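Best comeback you've seen at a club tournament?
Posted 7 January 2022 by backcourt_bev

Still buzzing from the Kekilby Shield so I'm starting a thread. For anyone who wasn't there: Stundach were two sets down against Vurano in the women's final, 19-23 in the third, and they won the thing. Five sets! The hall was so loud in the fourth that the second ref had to walk over to the bench to get a sub sorted.

I've been going to volleyball since I was in primary school and I can't think of a better one. Their libero dug everything. There was one ball she got up with the back of her hand near the scorer's table, and the setter chased it down and somehow put it on the outside hitter's palm. I screamed so hard my throat's still sore.

So what's yours? Any level, any year.

sideout_sal
I was there too, up behind the Vurano end, and I agree with nearly all of this. The crowd was 1483 according to the announcer, which is massive for that hall. They were sitting on the stairs!

My one quibble is the libero. She was great, but the match turned when Stundach changed their serving. They stopped going for the lines and just floated everything short at zone two. Vurano's passing fell to bits and their middles hardly got a set after that.

backcourt_bev
Yes to the serving, but you still have to win the rallies once the ball's coming back over, and she won them. I'll die on this hill.

topspin_or_bust
Vurano supporter here, still in mourning. Credit to Stundach, they earned it. I do think our coach held on to her second time-out far too long in the third. At 23-21 you could see shoulders dropping and she just stood there with her arms folded.

Mine would be the September juniors at the Ekanayake Centre a few years back. Our under-17s were down 8-14 in the fifth and won it 16-14. Eight points in a row, same kid serving the lot. I've never seen parents cry like that over a plastic medal.
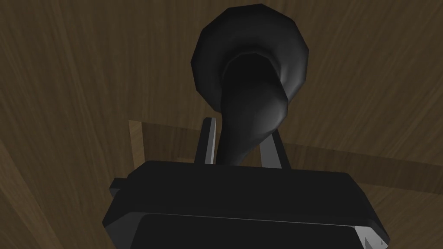
Category: Indoor > Club and Regional

netcord_nick
Love the Ekanayake story, I remember hearing about that one! Was that the year they had the old floor with the dead patch near the benches?

Going to disagree on the time-out though. If she takes it at 23-21 and they lose the next two anyway, everyone says she should've saved it. Two points up and needing two to win the title, I'd have let them play as well.

topspin_or_bust
Same floor, yep. You learned to serve at the dead patch if you were a local.

And fair enough, but she still had it in her pocket when the set finished. What was she saving it for?

netcord_nick
OK, that I can't defend.

sideout_sal
Does anybody know if the full match is going up? The stream had 2319 watching when my sister checked in the fourth set, so it must've been recorded somewhere.

backcourt_bev
The club page says they're putting up the final and both semis, no date given. I'll post the link as soon as I see it. Watch the 15-all rally in the fourth when it does go up, it's the best bit of defence in the whole match and it's NOT only serving, Sal.

sideout_sal
Ha, I'll watch it twice and report back.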